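Bei Abbas Shokri oben unter der Decke

Ich war noch auf der Treppe, da rief Abbas Shokri schon von oben: »Jacke an den Ständer, Schuhe egal!« Also Jacke an den Ständer. Wir wollten über sein neues Obergeschoss reden, und ich hatte mir sechs Fragen notiert, von denen ich am Ende vielleicht zwei gestellt habe (er redet gern, ich auch).

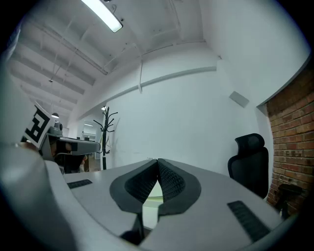
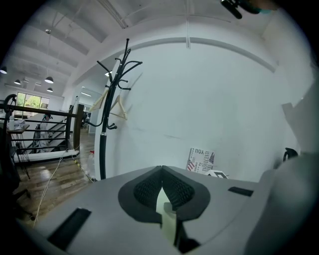 Oben bei Abbas: der schwarze Garderobenständer und die Decke mit den Balken.

»Den Ständer habe ich vor allem anderen gekauft«, erzählt er, während er Tee einschenkt. »Da gab es hier noch keinen Stuhl. Ich wollte einfach irgendwo ankommen und den Mantel loswerden.« Er kommt aus der alten Werkstatt in Stuvmont, wo die Jacken jahrelang über der Heizung lagen, und davon hatte er genug. Warum denn keine Haken an der Wand? Da lacht er. »Weil ich dann bohren müsste! Die Wand ist mir heilig. So eine große weiße Fläche bekommst du nie wieder, wenn du einmal angefangen hast.«

Ich gestehe, dass ich dort längst ein Regal stehen hätte. Er hat wohl darüber nachgedacht, bei Derkach sogar ein Angebot eingeholt, fast 2000 Euro mit Aufbau, und dann den Zettel in die Schublade gelegt. »Im April frage ich mich noch mal. Oder auch nicht.«

Viel mehr Kopfzerbrechen hat ihm die Decke gemacht. Die Balken wollte der Vermieter eigentlich verkleiden, und Abbas hat wochenlang telefoniert, bis er sie offen lassen durfte. »Mit Verkleidung fühlst du dich wie in einer Schachtel«, sagt er und zeigt mit dem Löffel nach oben. Weiß gestrichen hat er sie selbst, auf dem Rücken liegend, auf einem Gerüst von Irex, das für ihn ein Stück zu niedrig war. »Ich hatte Farbe in den Ohren. Zwei Tage lang!«

Und das Licht? Bei Leuchtstoffröhren denke ich ja sofort an Schule und Zahnarzt, und das sage ich ihm auch. Abbas nimmt es gelassen. »Abends vielleicht, da mag ich auch lieber eine kleine Lampe. Aber wenn ich arbeite, will ich die Schraube sehen, die mir runterfällt.« Die Pendelleuchte hätte er gern eine Handbreit tiefer, darüber streitet er noch mit seiner Schwester.

Was als Nächstes drankommt, frage ich. Mehr Kleiderbügel, sagt er, die aus Holz, die leihen sich alle aus und bringen sie nie zurück. Und ein Teppich von Suma, den er seit Monaten im Katalog anstreicht, Seite 107, mit Eselsohr. Er holt den Katalog und legt ihn mir auf die Knie. Grün oder grau? Ich war für grün, er für grau, und darüber ist der Tee kalt geworden.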